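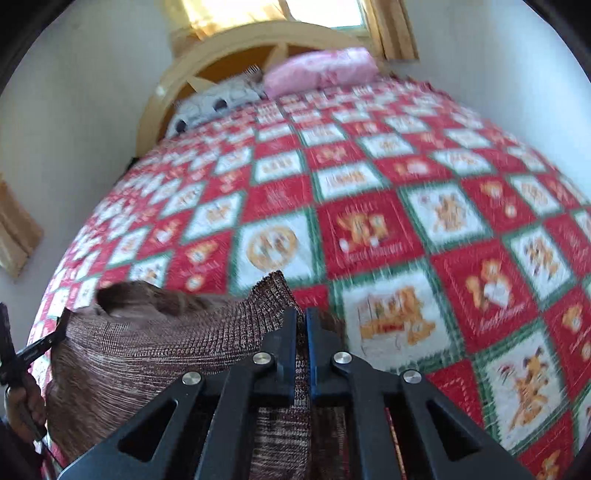

A quilted bedspread in red and white squares, with a wooden headboard behind.

How a football ladder works

When you follow a footy team, you hear a lot about the ladder. The ladder is a list of all the teams in a competition, with the best record at the top and the worst at the bottom. It changes after every round of games.

In most Australian football leagues, a team gets four points for a win. If the scores are level at the end, the game is a draw and each team gets two points. A loss earns nothing. These are called premiership points. They are different from the points that players score during a game.

Scoring in a game

There are four tall posts at each end of the ground. A ball kicked between the two middle posts is a goal, worth six points. If it goes between a middle post and an outside post, it is a behind, worth one point.

Say Drellotcombe kicks 12 goals and 8 behinds. Twelve sixes are 72, and eight more makes 80. On the scoreboard it looks like this:

Drellotcombe 12.8 (80)

The number in brackets is the one that decides who wins.

What if two teams are level?

Two teams often have the same number of premiership points. Then the league looks at percentage. To work it out, take all the points your team has scored this season, divide by all the points scored against it, and multiply by 100.

Try it with one game. Lightfoot scores 98 and Plulora scores 49. Divide 98 by 49 and you get 2. Multiply by 100 and Lightfoot has a percentage of 200. Plulora's percentage is 50.

A percentage over 100 means a team has scored more than it has let in. This is why players keep trying when they are a long way behind – every goal still changes the percentage.

Who plays finals?

When the normal rounds are over, the teams at the top of the ladder play finals. The number depends on the league. Some small leagues use a final 5, so the team that comes sixth misses out, even if it has the same number of wins as the team in fifth place.

Words to know

Round: a set of games, usually played over a few days.
Bye: a round when a team has no game.
Draw: a game that ends with level scores. It can also mean the list of games for the season.

Written by Sheila Oakley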